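Counting Out Isolation: What a Rural Health Service Learned From Its Quarantine Records

When the Cimau district health service closed its home quarantine program, it kept the paperwork. There were 289 household files, each with daily telephone notes, a supply log and a discharge form. Renu Rawat, an epidemiologist, has spent the past two years coding them.

Her interest is in what the calls recorded apart from symptoms. Temperature and cough were entered in fixed fields. Sleep, meals and mood went into a free-text box that most callers filled in anyway, often at length. Of the 289 files, 142 contain enough free text to analyse. 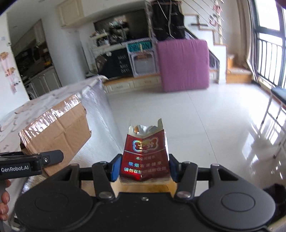 The first finding concerns timing. Distress did not peak at the start of isolation, when fear of infection was presumably greatest. It rose after the first week and was highest in the days before release. Rawat attributes this to uncertainty over the end date, which the service revised whenever a household member developed symptoms. The longest continuous isolation in the set lasted 17 days.

The second concerns the caller. Households rung by the same person each day reported more, and reported it earlier, than those assigned to a rotating roster. Pankaj Bhatt, a nurse who worked the phones, recalls that the roster was drawn up for fairness to staff. "We were organising our own labour," he says. "Continuity for the household wasn't a field on the form."

Supply is the third. Deliveries went out through a depot at Mirkero, and the logs show that missed items were seldom food. They were prescriptions, phone credit and, in several homes, reading glasses. Households without phone credit also missed their calls and were recorded as non-compliant – a coding error that was not corrected until the program had ended.
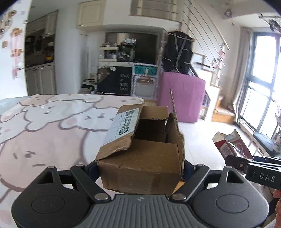
An opened box beside a bed with a cartoon-print sheet.

Giorgia Gentile, who teaches public health law, regards that error as the most serious item in the files. A non-compliance flag could trigger a visit from an enforcement officer. She would like any future order to require a second contact attempt by another method before a flag is entered.

The analysis has limits. Free text depends on the caller's habits, and people who spoke little English are under-represented. There was no comparison group. Rawat does not claim that isolation caused the distress recorded, only that the program had the information in hand and no procedure for acting on it.

A revised call protocol went to the district board on 18/06/2024. It assigns one caller per household, fixes the review date at intake and moves phone credit to the first delivery. Funding for the additional phone hours has yet to be settled.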